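Farmers wanted for millet and oilseed trial – Drorlow block

Curelo is looking for 44 farming families to grow mustard and finger millet on a part of their land, starting in July. 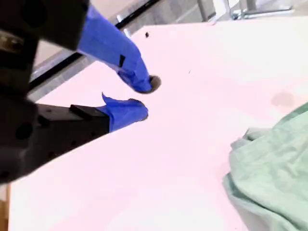
Each family gives 2 acres for the trial. We provide seed and soil testing free of charge, and the harvest stays with you. You must have farmed in the block for at least six years.

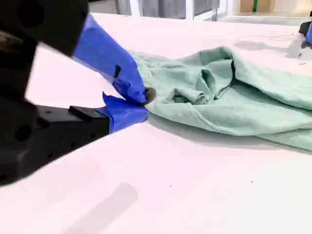

Omprakash Pant

Women farmers are requested to apply – land papers in the husband's name are accepted. Forms are at the Dewan seed store until 31 January 2018.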